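3.2 Partition blinds and daily tidying

The meeting rooms at Seixas are divided from the corridor by full-height glass with horizontal blinds fitted on the room side. Joana Brandão, who managed the fit-out for Florbridge, chose white slats so that the rooms would stay bright when the blinds were down. Staff were asked to leave them as they found them - few did, and by late afternoon neighbouring panes were often set differently.
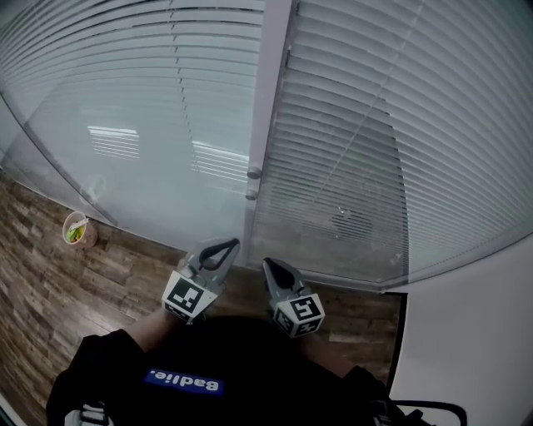 Figure 7. Glazed partition with white horizontal blinds, seen from the corridor. A paper cup stands on the floor near the foot of the glass.

Cleaning staff kept a log through January, noting the state of the blinds and any items left at floor level. Cups were the most common entry, followed by napkins and pens. Most were found close to a wall or partition, out of the way of people walking past, and this may explain why they stayed there until the evening round. Figueiredo (personal communication) reports the same habit in the Drunero building, where bins stand further apart.

We treat blinds and litter together in what follows. Both are small matters left to whoever is passing, and both were dealt with in the same round, which took 20 minutes per floor.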